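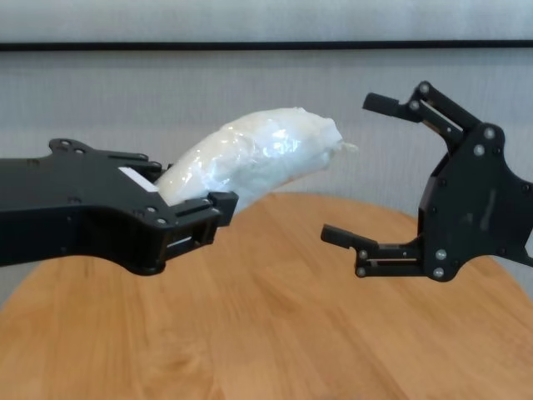 Still wrapped, over the round table

willham_jo
Finally got round to sorting the packing drawer and I'm so pleased! The white thing in the photo is my test piece – wrinkly clear plastic, twisted to a tail at the end. I love that twist. Does anyone else wrap long shapes this way, or do you fold the ends under?

Cavine547
Twist every time! It's quick and you get a handle to grab. I did 4 loaves like that in August for the freezer and they stacked beautifully.

bundgaard_k
Sorry, folding for me. A twisted end frays and lets air in, and yours looks a bit frayed already. Fold it flat, one strip of tape, done.

willham_jo
Fair point about the fraying. I still think the twist looks lovely though, like a big boiled sweet!

Rania Khasawneh
I'm with Cavine on this one. Twist it, then tuck the tail back under and it stays put. I do 2 layers for anything going in the freezer – the first one snug, the second a bit looser.

bundgaard_k
Two layers is a lot of plastic. I moved over to beeswax wraps for bread and haven't missed film once.

Cavine547
Tried those, couldn't get them round anything curved. Happy to be shown how!

Rania Khasawneh
Warm them in your hands first, they go much softer. Lovely on a round table too, you can walk right round it while you wrap.

willham_jo
Ooh, I'll have a go with those. Which size do you buy for a long loaf?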